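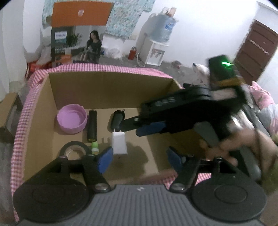 The Rekov 3432 is a handheld thermal label printer with a small keyboard, a two-line display and a cutter worked by a lever on the right-hand side. I bought mine in February to relabel the storage in a two-bedroom unit: pantry, linen cupboard, a shed, and the shelves of reused cardboard boxes that hold everything too small to have its own spot. It has since printed 171 labels. This review covers the unit itself, the tape, and how the labels hold up on different surfaces.

**Build and size**

The body is grey plastic with a rubberised strip along the underside. It weighs 266 grams with batteries fitted, light enough to hold in one hand while typing with the thumb of the other. The battery door is the weakest part. It is held by a single tab that flexes more than it should, and mine now rattles when the printer is set down hard. The tape bay is better. The cartridge drops in one way only and the lid closes with a definite click.

The keyboard is laid out alphabetically. Anyone used to a normal keyboard will be slow on it for the first evening. The keys have good travel and I've had no double entries, but the space key is the same size as the letters and sits in the bottom corner, where it is easily missed.

**Printing**

Print quality is sharp at the three larger type sizes. At the smallest, the enclosed parts of the letters "e" and "a" begin to fill in, particularly in bold. I would leave bold off for anything below the middle setting.

The printer feeds a blank leader before each label. With short words such as "TEA" or "PEGS", the blank section is longer than the text. There is a narrow margin option under Setup, three screens down, and it resets every time the batteries come out. Chain printing, where several labels are printed in a row and cut by hand, wastes far less tape and should have been the default.

The memory holds 35 labels. Stored labels can't be renamed or sorted, so recalling one means scrolling from the top. I stopped using it.

**Tape and adhesion**

Rekov sells two tapes, standard and strong. I also tried the Ganell tape, which fits the same cartridge and costs less per roll.

- Glass and glazed ceramic: all three stick well and peel off clean.
- Smooth plastic tubs: standard tape is fine. Ganell lifts at the corners on curved sides.
- Plain cardboard: standard tape lifts within a fortnight. Strong tape stays, and takes the top layer of paper with it when removed.
- Fabric: none of them. Use a tie-on tag.
- Painted timber: strong tape only, and test it somewhere out of sight first. 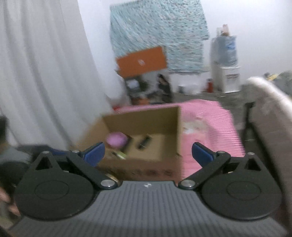
Cardboard deserves a longer note as it's what most people will be labelling. The surface is dusty even when it looks clean. Wiping the area with a dry cloth and pressing the label down hard with the back of a spoon made a clear difference, and the standard tape labels I redid this way have stayed flat. Place the label on the front face, clear of the flaps and folds, as any label crossing a crease will open up along it. Boxes that get swapped around often are better served by a card in a clear sleeve. My neighbour, Ketsara Rattanakul, uses masking tape and a felt pen for these and changes the wording whenever the contents change. For that job her method is faster than any printer.

**Power**

It takes four AAA batteries, not included. There is a socket for a mains adaptor, also not included. My first set of alkalines lasted through the pantry and most of the shed. The low battery warning appears only when a print has already failed, and the partly printed length of tape goes in the bin. Rechargeables work, although the display is visibly dimmer with them.

**Compared with the Gratia**

I borrowed a Gratia printer for a weekend. It connects to a phone, has no keyboard and gives much better control over layout. Its app needed an account before it would print anything, and the connection dropped whenever the phone screen locked. For longer labels with symbols I'd choose the Gratia. For single words done at the shelf, the Rekov is quicker to pick up and use.

**Faults and support**

The cutter jammed once on a strip of strong tape. The manual doesn't mention jams. I emailed Magagula, the distributor, and had a reply on the Monday with a diagram showing how to release the blade through the tape bay. It has not jammed again.

**Rating**

Three and a half out of five. I took off a full mark for the margin setting and half for the battery door. If you're buying one, get a roll of strong tape in the same order and change the margin before printing the first label.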